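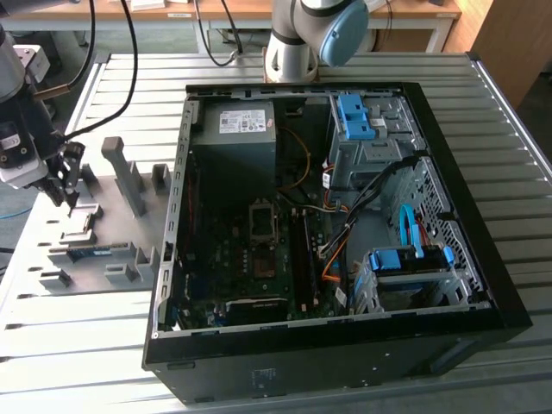 Frequently asked questions about donating, requesting and collecting computers through the Lirnside Equipment Reuse Scheme. Last revised Aug 13, 2026. This page replaces the printed leaflet, which is no longer issued.

## General

**What is the scheme?**

The Lirnside Equipment Reuse Scheme accepts unwanted computers from households and small organisations in the borough. Equipment that can be repaired is passed to residents who do not have a computer at home. Equipment that cannot be repaired is stripped for parts or sent for recycling.

**Who runs it?**

The scheme is run by the borough's Waste and Reuse Service from the Fanis Road depot. The Scheme Manager is Reshma Van Wyk. Collections from business premises are carried out under contract by Nguyen-Tran.

**How much equipment does the scheme handle?**

In the last reporting year the scheme received nearly 2,000 items, including screens, keyboards and printers. Of these, 417 were complete computers that were repaired and given to residents.

## Donating equipment

**What can I donate?**

We accept:

- desktop computers, with or without a screen
- laptops, with the charger if you have it
- flat screens
- keyboards, mice and mains leads
- loose memory, drives and expansion cards
- routers

We accept items that do not switch on. Please do not spend money on a repair before donating.

**What can I not donate?**

We cannot accept televisions, glass tube screens, photocopiers, ink or toner cartridges, or any laptop or tablet with a swollen battery. A swollen battery must be taken to the hazardous waste point at the Household Recycling Centre. Do not put it in the post or in your household bin.

**Is there an age limit?**

There is no fixed limit for desktop computers. An older desktop may still hold a usable power supply or drive. Laptops more than ten years old are normally recycled.

**Do I need an appointment?**

Households may bring up to five items to the depot without an appointment. Anyone bringing more than five items should book in advance so that a trolley and a parking space can be set aside. Businesses, schools and charities must always book.

**May I remove parts before donating?**

Yes. Many donors keep the hard drive. Please tell the desk which parts have been removed, and put any loose screws in a bag taped to the case. Side panels should be handed in with the machine even if they no longer fit properly.

**Will I be paid, or can I claim a tax reduction?**

No payment is made for any item. Businesses may ask for a transfer note, which records what was received and on what date. We cannot advise on tax.

## Your data

**Should I wipe my computer first?**

You should copy anything you wish to keep and sign out of your accounts, especially email, cloud storage and any account that can lock the machine remotely. A laptop that is still tied to an account cannot be reused. You do not need to wipe the drive yourself.

**How is my data erased?**

Every drive is removed from general handling on the day it is received and kept in a locked store until it has been erased. Erasure is carried out with the Gestus software, which writes over the whole drive and produces a report. A drive that fails the process is shredded.

**Can I have proof?**

Yes. Ask for an erasure certificate when you hand in the item. Certificates cannot be issued later, as the drive must be logged against your receipt number at the desk. They are sent by email, normally within 15 working days.

**Can I get files back after I have donated?**

No. Staff do not open, copy or search drives for any donor. This applies even where the drive has not yet been erased.

## Requesting a computer

**Who can apply?**

You may apply if you live in the borough, are aged 16 or over, and have no working computer at home. You must also meet one of the following conditions:

- you receive a means-tested benefit
- you are enrolled on a course at a local college
- you have been referred by a school, library, housing officer or health worker

**How do I apply?**

Forms are available from any borough library and from the depot. Library staff can help you to fill in the form. Referrals are handled by Tobias Quintanilla, who will write to you if anything is missing.

**How long will I wait?**

There were 87 households on the waiting list when this page was revised. Desktop computers are usually offered sooner than laptops. You may state a preference on the form, but choosing "either" will shorten your wait.

**What will I receive?**

A desktop is supplied with a screen, keyboard, mouse and leads. A laptop is supplied with a charger. All machines have a current operating system, a web browser and a free office package. We do not supply paid software, printers or an internet connection.

**Is there a charge?**

There is no charge for the computer. Home delivery costs £2 and is free for anyone who cannot travel to the depot for reasons of health or disability.

**What if it stops working?**

Contact the depot within six months of collection. We will repair or replace the machine once, subject to stock. Damage caused by liquid is not covered. Please do not open the case yourself during this period.

**May I sell the computer or give it away?**

The computer becomes your property on collection. We ask that you return it to the scheme when you no longer need it. Anyone found to have applied in order to resell equipment will not be offered another.

## Repair sessions and training

**Can I learn to repair computers?**

An introductory course is held at the depot each term, taught by Rochelle Nakamura. It covers safe working, replacing memory and drives, cleaning, and basic fault finding. There are no entry requirements. Places are given in order of booking, and tools are provided.

**Can someone repair my own computer for me?**

No. The workshop only deals with donated equipment. The libraries hold a list of local repair businesses, although the borough does not recommend any one of them.

**May I buy spare parts?**

Surplus parts are not sold to the public. Schools and registered charities may request them in writing from Dolores Dvorak at the depot.

## Comments and complaints

**How do I make a complaint?**

Write to the Scheme Manager in the first instance, giving your receipt or application number. You should have a reply within ten working days. If you are not satisfied, you may ask for a review by Teodora Vukadinović, Head of Waste and Reuse.

**Is this page available in other formats?**

Large print and audio copies can be requested at any borough library or at the depot desk.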